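What Happens to the Fruit? Snack Habits in Our Building
Project report, Community Nutrition, section 9

I picked this topic because I eat badly. My first idea was a big survey about breakfast, but our instructor, Güven Ersoy, told me to ask a smaller question, and he was right (he usually is, it's annoying). So I asked this: if people have fruit at home, do they eat it, and if they don't, what stops them?

I handed out 200 paper forms in January at the two entrances of Skerkau Hall and in the laundry room. I got 66 back, which I was pretty happy with! Twelve of those were blank on the second side, so I used 54 for everything below. The form asked what fruit was in the home that day, where it was kept, what the last snack was, and then there was a box for anything people wanted to add. The box was the best part by far. One person wrote me a whole page about her grandmother's plums.

Where people keep it

I expected the fridge to win and it didn't. Most people keep apples and citrus out in the kitchen, on a plate or in a bowl, and only berries and grapes go in the fridge. A lot of the comments said the same thing in different words – if it's in the drawer, I forget I own it. People who kept fruit out were also more likely to name fruit as their last snack. I know this doesn't prove anything, since somebody who likes apples is going to put them where they can grab one.

Why people skip it

Price came up less than I thought it would. The Hedach market is close and it's cheap if you go late in the day. What came up over and over was work: peeling, washing, sticky hands, nowhere to put the peel when you're at a desk. Oranges got the most complaints and mandarins got almost none, and I loved that, because it's basically the same snack with an easier jacket. Several people said they buy big oranges with good intentions and then eat the mandarins first.

The other thing was ripeness. Pears and bananas were described as having one good day. Apples were called boring by people who then said they eat one every day.

What I tried myself

For two weeks I kept a diary. The first week my fruit stayed in the bag from the store, and the second week I took it out and put it where I make coffee. I ate more of it the second week, but I also had a paper due the first week and lived on crackers, so please don't put too much weight on that – I would do it again with longer stretches and a calmer schedule.

Problems with the form

Question four was bad. I asked "Do you snack often?" and people have very different ideas about often. My roommate Rana said yes and meant once a day. I dropped it from the results. I also should have asked about roommates, because in a shared kitchen you may not be the one deciding where things go. 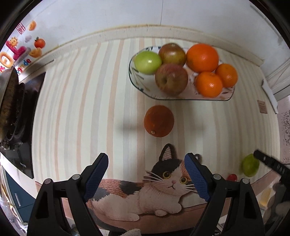

If I get to continue this in the spring, I'd like to take the fixed form over to Piras House, where the kitchens are shared by the whole floor, and ask people who does the shopping as well as who does the eating.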